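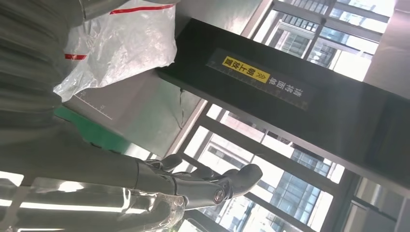 Grey hand, plastic sheet round the forearm.

Home | Notebook | Courses | Contact

April 18, 2026

Credit mapping, graduate certificate into Steltden coursework masters. Reran the March export through Pirkex after the unit codes were corrected. 3770 enrolment rows in, 1021 with at least one unit eligible for transfer.

Problem from last run persists: units at 6 credit points are rounded up when the home program uses the old scale. Figueiredo table has the right values, Pirkex is not reading it. Forced the lookup by hand for 100 rows and totals agreed with the handbook.

Diploma exits not done. The rule for students who leave the masters early with a diploma is worded two ways in the handbook - used the later wording and flagged the rows.

Uretum still labels the honours pathway "direct entry". Left as is until the labels are reissued.

Next: fix lookup path, rerun full set, compare with the March totals before anything goes to admissions.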